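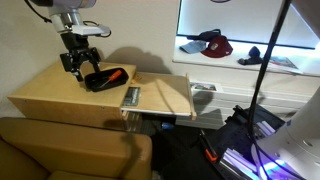 # The Cat Lady of Skatari Street Is a Guy Named Rogelio

My cat Javier hates exactly one thing more than the carrier, and it's the car. So for years his checkups went like this: I'd chase him under the bed, lose some skin, drive to the clinic with him howling like a fire engine, and arrive so frazzled that I forgot every question I meant to ask. The vet would find a cat with a racing heart and pupils the size of dimes, and how do you tell if that's illness or just Javier being Javier?

Then a neighbor told me about Rogelio Aquino, who does house calls. Only cats, only in our part of Kirkell, and only out of the back of an old green station wagon that smells (there's no polite way to put this) of tuna.

I asked if I could ride along for a day in February, and he said sure, as long as I didn't wear perfume and didn't talk to the cats first.

## Sit down and be boring

That's his whole method, more or less. He walks in, says hello to the people, and sits on the floor. No reaching, no kissy noises. At our first stop a big orange tom named Sekon watched him from the top of the fridge for a good long while, then climbed down and sat on his shoe. Only then did the stethoscope come out – and he warmed it in his hand first!

The exam itself was so quick I nearly missed it. Ears, teeth, belly, a listen to the heart, a weigh-in on a kitchen scale with a towel over it. Sekon had a sore gum on the left side and has to go in for a cleaning, which Rogelio can't do in a living room. He's very clear about that. X-rays, surgery, anything needing real sedation, it all goes to the clinic across the river, and he'll call ahead so you aren't stuck in a waiting room next to a beagle.

## What it costs

A visit is $148, shots extra. I winced too. My old clinic charged less for the exam, though I was also paying for parking and, once, for a seat cover. Sekon's cleaning could run to $800 with blood work, and Rogelio went through that estimate line by line at the kitchen table until the owner stopped him and offered coffee.

He sees no more than three households a day. I figured that was about the driving, but mostly it's the sitting. One tabby at the second stop took 30 minutes to come out from behind the washing machine, and he spent all of it talking with her owner about water fountains and kidney diets (wet food, he's big on wet food).

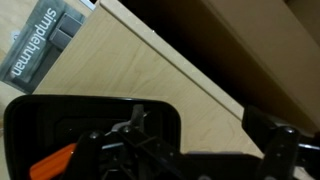
Aquino says he'd rather leave without examining a cat than drag one out, and that he's done it plenty of times. He just comes back another day and doesn't charge for the first try.

I asked what people could do before he gets there. Shut the bedroom door, he said, and leave the carrier out all year with a blanket in it, so it turns into furniture. I've been trying that at home. Javier slept in his last night with one back leg hanging out the door.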